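June
Posted by the Taltavby bench blog

I've had the Pasex table grid kit on our two-arm cell for a couple of months now, and I have opinions! It's a roll of kraft paper, blue tape and two clamps for the front corners, and the idea is that you get a marked-out work surface you can rip off and redo whenever it gets ugly. We used to run the arms over bare tabletop and re-measure every time something got bumped (never again).

Laying it took me 83 minutes the first time, mostly because I kept pulling tape back up. Cut the paper around the base plates before you tape anything. I didn't, and the lines wander.
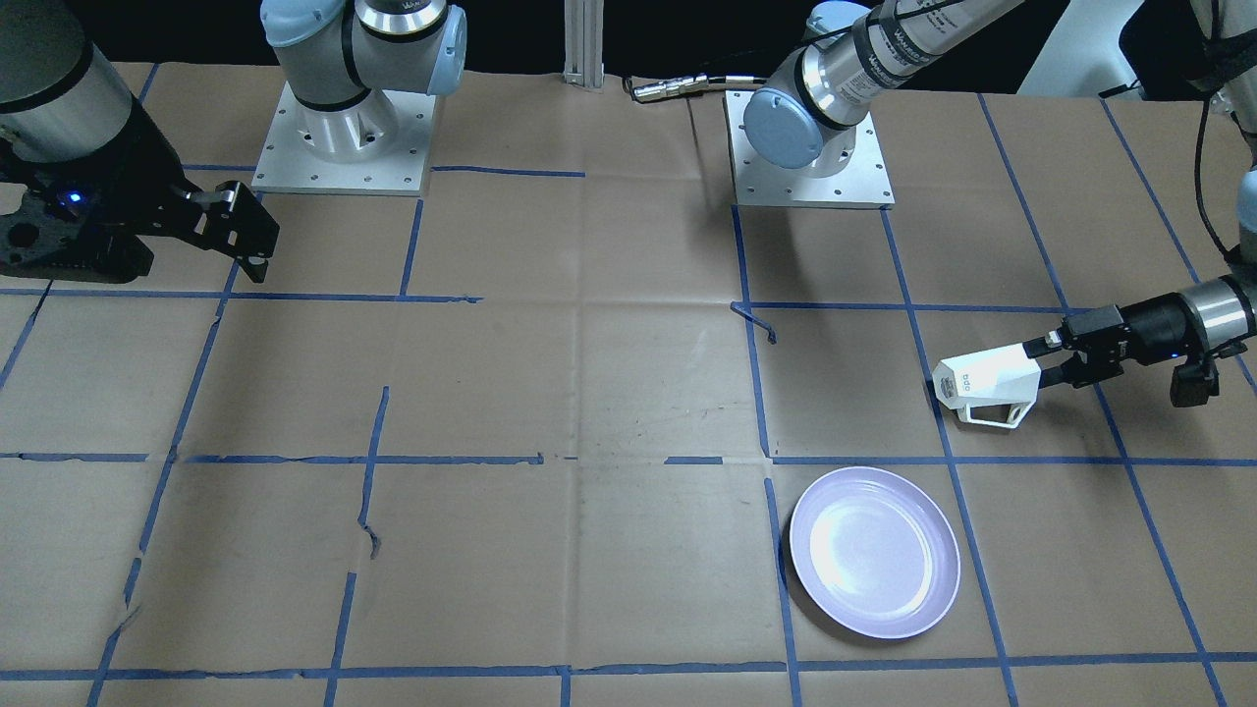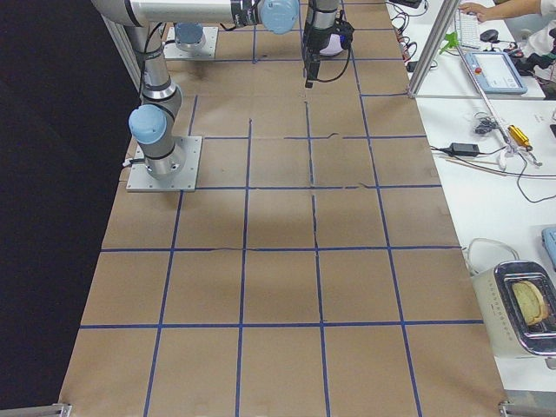

Both arms on the papered table, blue tape grid in place.

The paper is the good part. It's cheap, a plate shows up nicely against it, and the clamps grip well. The tape is where I'd knock off a star. It tears, it curls, and once a strip goes ragged you can't really patch it, so you pull the whole line. I've switched to Dosura tape for repairs and like it better. Paper creases are a pain too, and I haven't found a cure.

I paid 140 for the kit and a refill is 100, which feels steep for paper. Warraich sells a vinyl mat that I may try next.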